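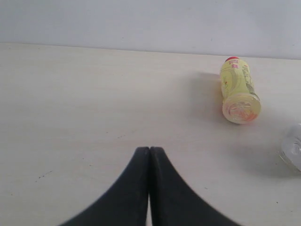
**Refinishing a table top - oil or water-based poly?**

**drunham_dale** - 27/12/2024

I bought a used dining table in September and the finish on it is shot. I sanded it back to bare wood over the break, finishing at 107 square inches a session because that's all my shoulder will take. I have two products on the shelf, Famley hard oil and a can of Staltetti water-based poly. We eat at this table every day and there are kids. Which one?

**mapleknot**

Poly. Oil looks nice for a year and then you get rings from every glass. What grit did you stop at?

**drunham_dale**

180 on most of it. I did one end to 200 to see if I could tell the difference. I can't.

**grain_of_salt**

I disagree with mapleknot. I've had oil on my kitchen table since 2000 and it still looks good. When it gets a mark I rub that spot with a gray pad and put on more oil. You can't do that with poly. Once poly chips you end up sanding the whole top again.

**mapleknot**

You also re-oil every spring, I'm guessing. Most people won't.

**grain_of_salt**

Twice a year. It takes an hour.

**hobbsfield**

Either will work. More important - wipe off all the dust before you start, and do the underside too. I only finished the top of mine and it cupped that winter.

**mapleknot**

The underside thing gets argued over a lot. Plenty of old tables are bare underneath and they're flat.

**hobbsfield**

Mine wasn't.

**tack_rag**

If you go with the Staltetti, thin coats and a light sanding between them. I put it on too heavy the first time and got drips along the edge. And don't use steel wool with anything water-based, the bits rust.

Also, keep the oily rags out of the trash if you go the other way. Lay them flat outside until they're stiff.

**drunham_dale**

Thanks. I'm leaning poly because of the kids. I'll do 2 coats on the underside and more on top. Does anyone know if the Šťastný foam brushes are OK for this, or should I get a real one?

**tack_rag**

Foam is fine. Buy a few, they tear.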